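Last updated 27 Apr 2022

Notebook, play kitchen table

Good session today, one of the best since March! The whole toy kitchen is on the white tabletop now, and I finally like the mix. We had been putting out far too much of one kind of thing (food, food, more food) and it always ended up as a heap of plastic produce with nothing to cook it in. So I pulled the cookware forward and let the food fill in between. The mint green pieces are my favorites by a mile. They're light and easy to wash, and you can tell what each one is supposed to be from across the room, which I can't say for half of the Bilgin set we started with.

Nathalie Després wants the small foods kept apart from the pots at the start, so that there's a reason to move things. I was doubtful, but I'm coming around. A strawberry sitting by itself looks like it's waiting for someone to decide where it goes. I love that. 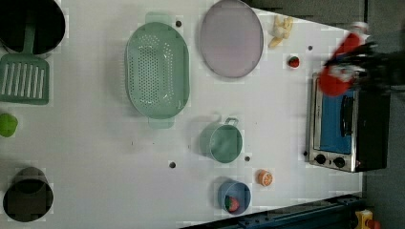
Do the colander and the saucepan need to come from the same set? They can be from different sets as long as the small foods fit in both, so test with the strawberry and the biggest fruit you have before adding a new pan to the bin.

On to sorting. The old system had 8 bins and I could never remember which was which, me included on the days I labeled them. I've cut it down to 4: cookware, dishes, food, and a bin for anything that doesn't belong in a kitchen but keeps turning up anyway. The inventory sheet now stands at 77 pieces, all checked off this morning, and I gave the Drillholm shelf to the food bin, which is the one that gets opened most. It fits with room to spare!

Colors: I want to stick with pale ones for dishes and bright ones for food. The lavender plate is just right against the white top. It stands out enough to find and it makes anything you put on it look like lunch. If we order more plates from Lemano I'd get the same shade again, plus one or two deeper dishes for the fruit that rolls.
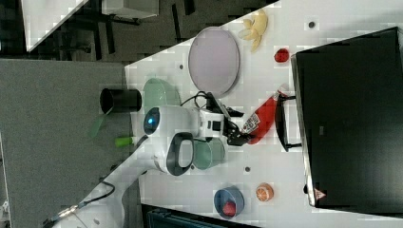
Rolling is the main nuisance with round food. Citrus slices stay where you put them, and so does anything with a flat bottom, but whole fruit will wander on a smooth top if you so much as lean on it. A bowl solves it. Nathalie suggested a placemat too, and I have a gray one at home that I'll bring in to try.

Washing: warm water, one drop of soap, air dry on a towel. Colander face down or the holes hold water for ages. Please don't stack the cups until they are dry inside.

Still to do:
- ask Ivevbridge if they sell the slotted spatula by itself
- new label for the food bin, bigger letters
- decide about the banana (I say it stays, it's great)
- copy the sorting list into the shared folder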